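What I Would Budget For If I Were Starting Again

I've been meaning to write up the money side of our two-armed setup for ages.

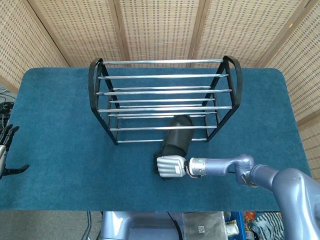

When we first sat down to plan, I put nearly every penny against the arms and hands and left a sad little line at the bottom called "other." Well! Other is where the money goes. Our quote from Stolleck looked wonderfully complete until I read it a third time (with coffee) and saw that spare fingers were sold separately, with a wait of 7 weeks. I now keep 10 percent of the whole budget back for hand repairs alone, and I sleep much better for it.

Then there are the dull things, which I've grown rather fond of. Carpet for the tabletop, a folding screen to go behind it, shoe racks, shoes, more cable than you'd ever believe. I had set aside 800 dollars for all that and we went over it by September, mostly on cable. The Nidlow catalog is good for the plain stuff, and they'll take returns if you keep the box.

Next on my list is a second set of hands, and I'm torn between staying with Stolleck and trying Makori, who are cheaper but want the full amount up front. I've asked both for a written price on servicing and I'm waiting to hear back.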